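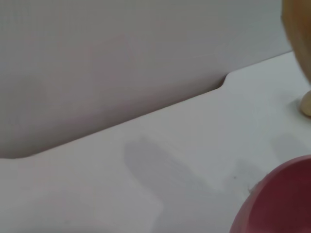 Will the public be able to ask questions during the demonstration? Yes. The Grulemer open day is on Saturday, August 11, 2018.

1/ Ovix welcomes 40 visitors per session. Please register at the centre's front desk. 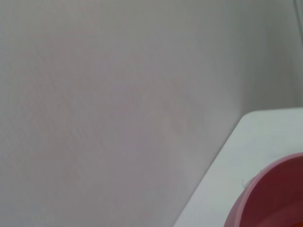 Clarnetti asks whether children may attend. They may, with an adult.

2/ Each session runs 39 minutes.

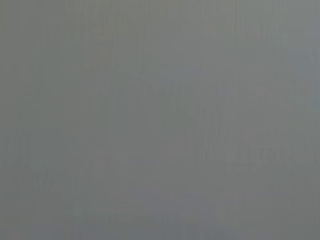

## 3/ At the table

Two arms, a bowl and toy food. Staff will answer questions afterwards.

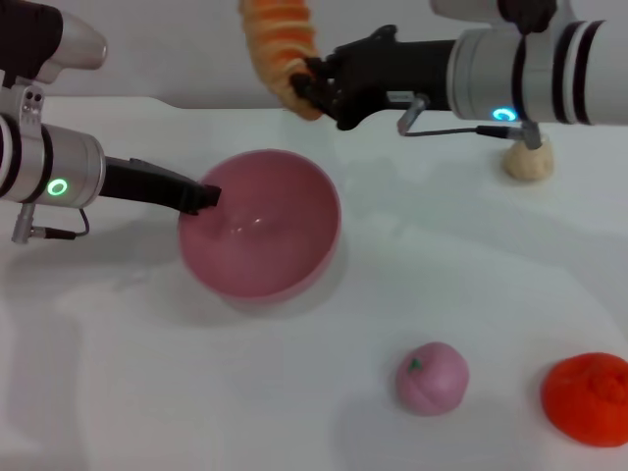 Left gripper at the bowl, right hand holding a toy.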